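Give the Robotics Class a Microwave

Napaporn Nakpan
2020-07-21

I have judged a lot of student robots, and I love them all, even the ones that drive off the table. The line followers, the sumo bots, the cube stackers, the ball throwers that take out a ceiling light. So please read what follows as coming from a fan. I think every robotics class in the country should put away the colored cubes for one term and work on a kitchen appliance instead.

I came to this opinion at Haverford, where the manipulation class I help with switched its whole second half to a single household task. The students had one arm, which they named Jekulus (I have stopped asking), and one small white microwave. The assignment fit on an index card. Open the door, deal with the food, close the door, set the dial. We had 3 teams and a great deal of confidence in the room.

The confidence lasted until the door. A cube is wonderfully polite: it stays where you left it, it has flat sides, and if you miss by a little you can try again. A microwave door has a hinge, so your hand has to travel along an arc that somebody else chose. It has latches that hold and then let go all at once. Pull too timidly and nothing happens, pull too hard and the entire oven comes sliding toward you across the table! One team wrote a lovely straight-line motion for it and spent an afternoon finding out what a circle is for.
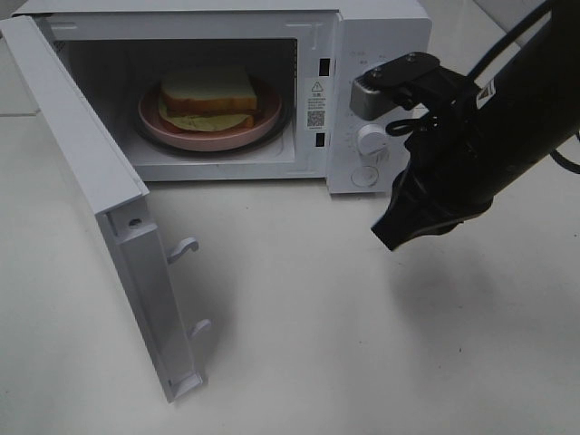 And then there is food. I can't say enough good things about food as a teaching tool. Bread squashes. Fillings wander. Two sandwiches made by the same student in the same five minutes are different shapes, so a program that memorizes positions is going to be embarrassed by lunch. I watched a sophomore who had never shown much interest in perception suddenly care very deeply about where the rim of a plate begins. She stayed late for it. I never once saw anybody stay late for a cube.

The usual objection is that this is too hard for beginners, and I take it seriously. Success rates are low and low numbers are discouraging. Our best team ran the door-opening step 145 times before they got the behavior they wanted, and their logbook is not cheerful reading in the early pages. But look at what is in that logbook. They changed one thing at a time. They wrote down what they expected before each run. They argued about what counts as open. That's experimental method, and they picked it up on their own, out of pure stubbornness, with me standing at the back eating crackers.

The other objection is money, and it's a fair one for a school without an arm already on the bench. The arm is the expensive part whatever you do with it, though. Our full budget for everything else, meaning the table, the mounts, spare finger pads and a scary amount of bread, was 775 dollars, and the old contest field we used to buy each January cost more than that and went in the dumpster in spring. The microwave goes on being a microwave.

What wins me over most is the dials. Turning a knob sounds like nothing. You did it this morning without looking. For a two-fingered hand it means finding the thing, squeezing it at the right height, twisting, letting go, and backing away without nudging it to a new setting, and the markings are small enough that the teams had a real debate over whether the robot should read them at all or simply count the turn. I would have paid for a ticket to that debate.

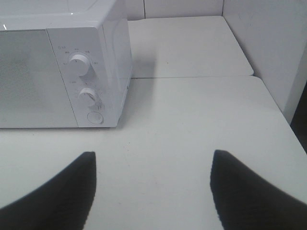
The dials and the door button, from the gripper's point of view.

I'd like to see contests catch up. The Lustamitz Cup, which our students enter every year, still gives 100 points for sorting blocks by color and has no category for a door of any kind. The Lovard invitational is a bit better – it added a drawer last season, and the drawer round was the only one where the bleachers made any noise. Parents get it right away. A grandfather next to me leaned in for the whole round and told his neighbor that he could use one of those.

So, organizers, give us a hinge. Give us a knob, a latch, something soft on a plate. Keep the scoring simple and let teams have more attempts than you think they need. And teachers, if you're writing next term's syllabus this month, ask in the staff room whether anyone has an old microwave in the garage. Somebody will. Mine came with the plate.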